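From: Fouad Karaki
To: Vanalby household list
Subject: Re: [vanalby-home] Small bins for the bathroom, and what to do with old combs

Hello all,

Thank you to Semaan for the long message. I answer between the lines, as I find it easier to follow.

> We are clearing the bathroom cupboard before the new shelf
> comes in August. There is a whole drawer of combs and brushes,
> some of them quite good. Do people keep such things or does
> everything go in the bin?

I was in the same situation in spring, when my sister moved out and left me two drawers of hair things. I kept fewer than I expected. My rule is simple: if a comb has a missing or bent tooth, it goes out, as it will pull the hair and in the end you stop using it anyway. If all the teeth are good, I put it in a bowl of warm water with a little washing-up liquid for the time of a coffee, then I go between the teeth with an old toothbrush. Rinse, and leave it on a towel.

Combs with very fine teeth need more patience. The grey fluff sits close to the spine of the comb and the toothbrush does not reach it. I pull a piece of sewing thread through, tooth by tooth. It is boring work but you can do it with the radio on.

Wooden brushes I would not leave in water at all. Mine, a Skudard, got a crack along the back after one night in the sink.

> Also, we need a small bin for next to the washbasin. The one
> we have now is open wire and the hair falls through. Round or
> square? And do you use a bag inside?

Round, in my opinion. A square one fits better in the corner, it is true, but the corners inside collect hair and cotton, and you cannot wipe them well. I have had my round one since I lived in the flat in Skullmont and it still looks decent.

And yes, please use a bag. I know that some people on this list prefer to go without and wash the bin each time, but with hair it is not pleasant. Take a bag that is clearly bigger than the bin, so that you can fold the rim over the top edge and it stays in place.
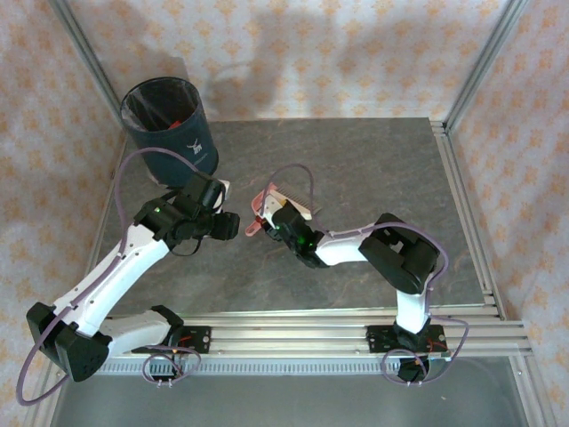
A dark colour for the bag is also better to my taste, you do not see every piece of cotton through it. I buy them on a roll of 115, which lasts me about 2 years. In the shop in Vanalby they also have the box of 1000, but where would one keep it?

One more point on the bin. Choose one that is a little heavy, or put a flat stone under the bag. A light one falls over each time you drop something in from standing height - at least mine did, before I tried the stone.

> Last question: is it worth giving the good combs away, or will
> people find it strange?

I think it depends on the person. To a neighbour I would give a brush that is still in its packet, but a used comb, even a very clean one, I would offer only inside the family. My cousin uses two of my old ones for the dog and is very content with them. The rest I put in the bin, and I did not miss any of them later.

If somebody knows how to remove old hair oil from a plastic handle, please write. Washing-up liquid makes it less sticky, but after a week it is the same as before.

Kind regards,
Fouad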